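Ziltbridge Wants Its Starter Homes Back
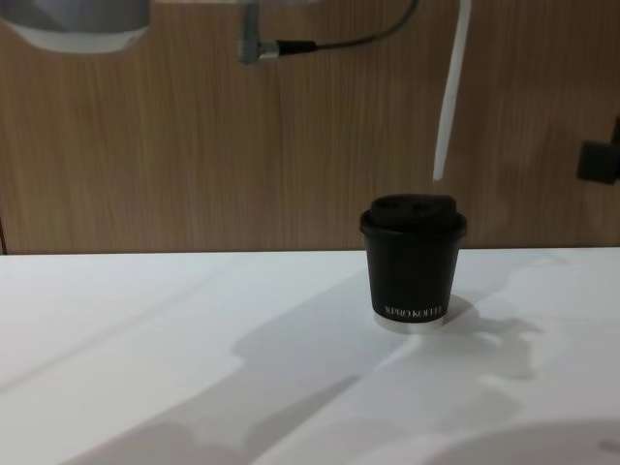
Started with a mailer. Mylene Policarpio got hers in November, same as the whole block. Cash offer, no repairs, close in 10 days. She threw it out. Then another one came, different logo, same return address.

"I called the number just to ask who they were," she says. "Guy wouldn't tell me."

Ziltbridge has 2,249 single-family houses, most of them small, most built for mill workers. Last year 188 sold. A lot of those never hit the open market at all, and plenty are rentals now. Drive down Tomer Street and count the lockboxes. Or don't, it's depressing.

Michalis Zervas has sold houses here his whole working life, and he doesn't blame the sellers. Old roof, bad furnace, kids in another state. Somebody offers cash. "You take it," he says. "I'd of taken it."

Buyers see it differently. Iraís Trujillo, a nurse, lost out on two places in Vutdale before she started looking this side of the river. Pre-approved, decent down payment, the whole package. Both went to cash before her second showing. She's renting month to month now, boxes still taped up in the hall.

So, the proposal. Town council takes it up Wednesday, July 1, 2026. Owner-occupants would get the first shot at any house under a set price, before investors can bid. Short window. Aliki Chatzigeorgiou wrote most of it and expects a fight.

She'll get one. Éabha McGrath, who manages rentals for Tsolakis, calls it a delay that hurts older sellers most. Sick people, people in probate. Fair point, and the draft has a hardship waiver, though its only a paragraph long and pretty vague on who signs off.

Trujillo plans to be at the meeting. She has a showing that afternoon too, a two-bedroom off Mill Road with over an acre. Needs a roof. She's bringing her brother to look at teh gutters.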